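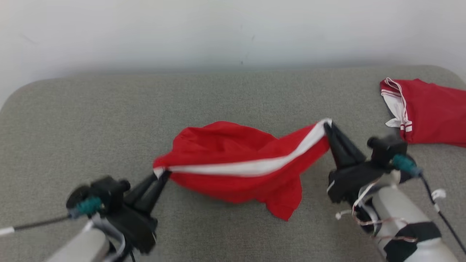

*Two corners, one stripe. The gray couch at Felham, in June.*

Kiri Hoani had bet her lunch on the red shorts, and now she couldn't look at them.

"It's pinching both corners," said Kumaresan Kurian from the desk. "You can open your eyes."

She opened one. The left gripper had a corner, the right gripper had the other, and the white stripe ran up between them like a road on a hillside. It was wrinkled, and it was twisted a little, and she thought it was the best thing she had seen all month.

"Look at it!" she said. "Look how high the right side is!"

"It should be level."

"It doesn't need to be level! The old method wanted level. Ours only wants to know which way the stripe goes."

They had called the old method Noriler, after a typing mistake, and it had been Kumaresan's for two years. Noriler tried to build the whole garment in its head before it moved – every fold, every sag, every bit of cloth hiding under some other bit of cloth. It was beautiful on paper. On the couch it thought for ages, grabbed a pocket and held it up proudly like a cat with a sock.

Rakena was Kiri's. Rakena looked for one line, any line, a hem or a seam or a stripe. It took hold of both ends and pulled until the cloth between them told it something. Then it guessed again with a better view. She had come up with it at her mother's house, pulling a fitted sheet out of the dryer, and had driven home so excited that she missed her exit.

"How many pulls have we logged now?" she asked.

He scrolled. "2,980."

"And how many did Noriler need before it stopped grabbing pockets?"

"You know it never stopped grabbing pockets."

She did know. She just liked hearing it. She crouched beside the couch until her chin was nearly on the cushion. The lower flap drooped in a soft red curve, and the motors hummed. The other red one lay over in the corner with its white cords in loops, next in line.

"Ask it what it's holding," she said.

Kumaresan typed. For all his grumbling he had come in at six that morning to rewrite the part that read the tension, and he had not mentioned it, and she had found it in the change log with a note that said *small fix*. It was 900 lines long.

"It has three guesses," he said. "Waistband, side panel, leg hem."

"In that order?"

"No." He leaned in, and his voice went up in a way she had never heard in a meeting. "Side panel first. By a mile. Kiri, it isn't even close."

She whooped loud enough that someone in the next room knocked on the wall.

"One garment," he said, but he was already out of his chair and coming around to see. "We'd need to do towels. We'd need to do that awful scarf."

"We'll do the scarf!"

"It has no stripe."

"It has an edge, doesn't it? An edge is a line!"

He stood beside her with his hands in his pockets and studied the shorts for a while.

"Pull it a little tighter," he said. "I want to see what it thinks then."

She reached for the keyboard.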